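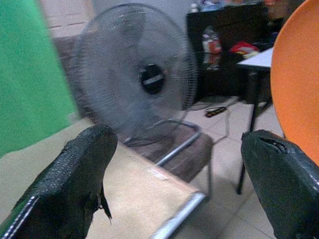

Figure 5.1 Wrist camera view, gripper open, electric fan on a chair ahead. Note the flap of black material under the left finger and the dark crease or notch near the top of the right one.

Chapter 5
When the Grip Goes Bad: Finger Wear, Slips and Safe Stops

Before you start
You should have finished Chapter 4 (force limits) and the stop-button drill. If you skipped the drill, go back. Takes ten minutes.

In this chapter
Reading wear on soft finger covers
Slip faults and what the log does and doesn't say
Moving targets, fans especially
When to stop, when to swap, when to call it

5.1 A Thursday at Hudska

Start with a fault. The Hudska site was running a household set - pick up, move, put back, ordinary objects in an ordinary room. Two-finger gripper, soft covers, camera at the wrist. Arm controller was a Kamel, older firmware. Nothing exotic.

Cycle 1,541 ended with a dropped mug. Log said GRIP OK. Next cycle, GRIP OK again, and the mug was on the floor again, this time in pieces. The operator cleared the floor, restarted, and got 33 more cycles before the arm let go of a full water bottle over a power strip. That one got written up.

What was wrong? The left cover had started to lift from its backing. Pressed against an object it felt solid, so the force reading came up fine. Then the arm accelerated, the cover slid, and the object went with it. The controller knew how hard the fingers were pushing. It had no idea what the cover was doing.

Keep that in mind all through this chapter. A force reading is a reading of force. Grip is something else, and you mostly have to infer it.

5.2 What worn covers look like

Covers rarely fail all at once. Usual order: the surface roughens or goes shiny, an edge lifts, a flap forms, the flap catches on something and tears. Go back to Figure 5.1 and compare the two fingers. Left one has a grainy, textured surface. Right one is smoother and glossier. A mismatched pair like that is worth a check even before you get to the flap. Two surfaces with different friction will let an object pivot between them, and a pivoting object is halfway to a dropped one.

Stitching matters too. A seam is where most covers start to go. Run a thumbnail along it - power off, arm parked, tag on the switch. A loose thread is a note in the book. A gap you can get the nail into is a swap.

Do not glue a flap down and carry on. Glue dries hard, makes a slick spot, and you have traded a fault you can see for one you cant.

5.3 Slip faults in the log

The Kurkix format used in this book has 2 codes that concern us.

SLIP-A: finger position changed while holding. Object moved, shrank or left.
SLIP-B: finger force dropped below the set floor while holding.

The Hudska drops raised neither one. Fingers stayed put, since the cover bunched up and filled the space, and force stayed above the floor. Silence in the log is weak evidence. Check the wrist video against the log for the last few cycles before any drop. It is slow work and it's where you find things.

Watch for blur in the video as well. When the camera or the target is moving you lose fine detail, and in Figure 5.1 the fan blades can't be made out at all. From a single blurred picture you cannot tell whether a fan is running. Never guess. Treat it as running untill the plug is out and in your hand.

5.4 Fans, cords and other bad neighbors

A wire cage keeps fingers out. It was made with human fingers in mind, and a loose strip of cover material is a good deal thinner. If a strip gets through and the blades are turning, the arm gets yanked, the fan tips, or both. A fan standing on a chair has farther to fall than one on the floor.

Cords next. Trace each one from plug to appliance before enabling the arm, and keep anyone else out of reach while it is live. Then the rule from the Hirkaletti shop manual, which we use for the rest of the book:

Damaged cover plus powered target = no motion. Stop, unplug, park, swap, log it. In that order.

5.5 Practice

Work on a parked arm. Remove both covers, mark them left and right, and sketch any damage in your lab book. Refit, then hold the 5 test blocks one at a time through a slow wrist turn. Write down any pivot, however small, and the log code if there was one. Keep the sketches - Section 5.6 uses them.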